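Section 2: Folding a Quilted Jacket on the Bed

I wrote this part after the hanging section, so if you came here straight from hanging, you can skip the bit on zippers (it's the same). Everybody else, start at step 1. You'll want a bed or a big table, the Illow storage bag, and a few minutes where nobody needs the bed!

1. Empty the pockets. Inside ones too. I once folded away a perfectly good pair of earbuds and found them in spring.

2. Lay the jacket on the bed. It can land any old way at this point, you're going to straighten it out in a second.

3. Find the zipper pull. On a dark jacket it likes to hide in the folds up by the collar or hood, so feel for it with your fingers if you can't spot it.

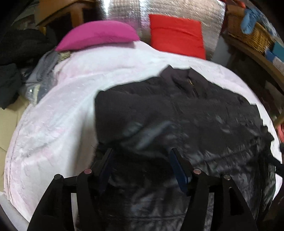

Page last changed: 02/12/2022 by Welington Camargo

A black or navy jacket on a fluffy pale blanket is pretty much my usual starting point, all crumpled up, with a little gold zipper pull showing near the top. If you've got a strap trailing off the side of the bed, pull it up onto the blanket before you go on.

4. Turn the jacket face down and smooth it from the middle out toward the sides. Use flat hands and don't press hard. Quilting holds a lot of air and it'll puff right back at you, so go slow.

5. Zip it up. Yes, I know, I should have said that before step 4 (a reader wrote in about it). Flip it over, zip it to the top, flip it back.

Caution: Plush blankets shed. If yours does, put a clean sheet down first or you'll be picking pink fuzz off a dark jacket all evening. A Barbosa lint roller gets most of it.

6. Fold the sleeves straight across the back, one over the other. If they're too long, bend them at the elbow.

7. Fold the hood down flat over the sleeves. No hood? Go on to step 8.

8. Roll from the hem up to the collar, leaning on it a little as you go to push the air out. Tuck in any loose straps while you roll.

9. Slide the roll into the bag, collar end first, and close the flap.

Note: The medium Illow bag takes one adult jacket. I've gotten 2 kids' jackets into it, but the flap was not happy. For long coats use the Lastum bag and fold once at the waist before you roll.

For drawers and shelves, see Section 3.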